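Plaltgate lock scheme leaves traders asking what they paid for

Market traders in Plaltgate were told in April that new padlocks would put an end to thefts from the storage cages behind Bundville Road. Several of them are still waiting to be convinced.

The council bought 200 brass padlocks from Halleck, a local supplier, at a total cost of £1218. Stallholders were asked to hand in their old locks and pay a £2 deposit on each key.

Nazanin Asadi, who sells fabrics, said her old lock had never been the problem. "They bent the hinge on my cage. You could hang anything you like off that door and they'd still get in."

Sajib Matubbar, who runs the scheme for the council, said the locks were "a clear step up". Asked how many cages had been broken into before and after the change, he said the figures were not yet ready to be shared. A report promised for the spring has not appeared.

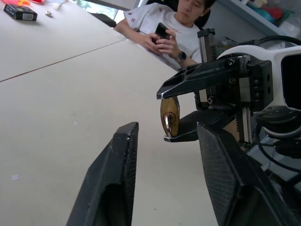 A brass padlock is only as good as the hasp it goes through, and the council confirmed that no money has been set aside for hasps or hinges. Afroza Miah, of the traders' group, wants the doors checked before any more locks are ordered.

Mr Matubbar said a second order was "under discussion".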